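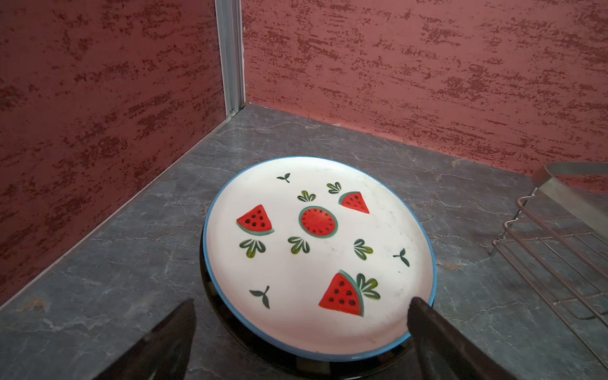
Zwischenbericht Spülküche Lustilden, 2020-03-27

Seit Dezember läuft der Greifarm von Stotero im Probebetrieb. Er nimmt Teller und Schüsseln einzeln auf und stellt sie weg. Von 25 Geschirrarten im Haus greift er 23 zuverlässig. Offen sind die flachen Glasschalen und die Kännchen – dort rutscht der Griff ab.

Für die Belegschaft hat sich vor allem die Spätschicht geändert. Das Abräumen am Becken entfällt weitgehend, dafür kommt Kontrollarbeit hinzu. Jussara Siqueira hat 5 Kolleginnen eingewiesen. Zwei möchten lieber bei der Essensausgabe bleiben, das ist mit der Schichtleitung geklärt. Stellen wurden nicht gestrichen.

Der Arm braucht pro Teller noch länger als eine geübte Kraft. Matvii Lytvynenko passt bis zum nächsten Bericht die Anfahrwege an. Die Restmittel reichen dafür aus.

Kommentare (2)

R. Moen: Wird der Standort Biddale auch umgestellt?

Spätschicht: Rücken ist besser. Das Piepen bitte leiser stellen.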